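How many demos before it stops fluffing the CPU lift?

plindside_ward
Posted November 1, 2022
Evening all. I'm teaching an arm to take processors out of old servers and put them back, all by copying. I've got 222 demos so far, every one driven by me, and the policy still dithers once it's over the socket. More of the same, or am I feeding it rubbish?

Papadakis
More. We stopped at 65 once and regretted it. Get to 500 and then worry.

mirjam_k
Don't agree with that at all! 70 varied ones beat a mountain of identical ones. Do you ever shift the chassis, Ward? Or start the arm from somewhere daft?

Papadakis
Varied is fine for picking up cups, Mirjam. A socket wants repetition.

lieven65
Bit of both, surely. What does the wrist view look like? If the glare's bad it may just not see much.

plindside_ward
Fair question, Lieven. Two from the wrist, same server:

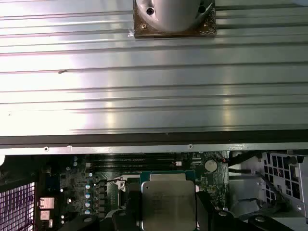
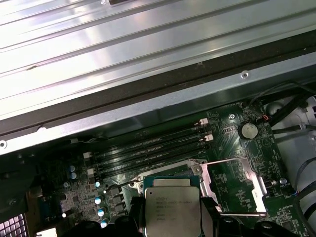 I've been keeping the lamp in one spot the whole time, and now I'm wondering if that's daft. Mirjam, no, the chassis has hardly budged since April (it's heavy and I'm lazy). I'll do 20 with it turned a bit each time and retrain before I touch anything else.

mirjam_k
Move the lamp too! And keep your fumbles, the ones where you recover are gold.

Papadakis
Bin the fumbles. It'll learn to fumble.

plindside_ward
Right, I'll train it both ways and post the numbers.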